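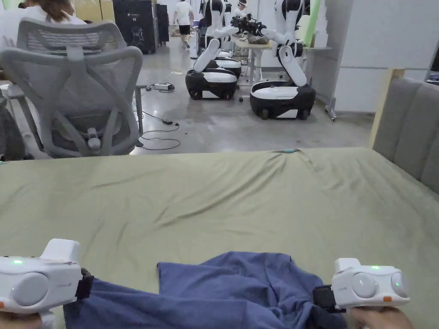 Folding trials at Lulanby: blue garment, green sheet, a hand gripper at each end.

Progress report to the Stavico small grants desk
Project: Ngau, a laundry-folding helper built in a shared workshop
Period: to the end of December
Prepared by: Kekeli Amegashie

You asked for one page and no adjectives. I can manage the page.

Where we are
The grant paid for a build that folds clothes badly but on its own. We have the first part. The hand grippers work, the recording works, and the folding itself is still done by people, who were already able to fold when we applied.

Both grippers are now in regular use. The rebuilt clamps hold denim-weight cloth without letting go halfway through, which the old ones did with some enthusiasm. The green light means the unit is on. We lost an evening to learning that it means nothing else.

We have 60 complete folds recorded, all on one kind of garment. I had promised two kinds by now. Towels went fine in practice and then the files turned out to hold the left hand only, so I am not counting them.

What slowed us down
Creases, mostly. The sheet we fold on gets rumpled, the software takes a good crease for the hem of a shirt, and the planned fold then starts somewhere out in open country. Ironing the sheet before each session would help. It would also mean ironing for a project whose purpose is less housework – so far I have resisted.

The Gosa order arrived 3 weeks late with the wrong screws. They sent the right ones without argument. The wrong ones are in a jar, and I expect we will need them the day after somebody throws them out.

Money
Parts are on budget. Workshop fees are over, for the plain reason that everything took longer. I have moved the travel line across to cover it, as your guidelines allow, and nobody here was going anywhere.

Next period
Record the towels again, both hands this time. Try a first fold on the arm with no person holding the cloth, at low speed and with the stop button within reach. Seven attempts in one session is the plan; I would be pleased with two that look folded from across the room.

Request
Please may we move the demo date back by a month? The current one falls before the arm trial, and you would be watching me fold pants.

Receipts are attached, including the one that got washed.

K. Amegashie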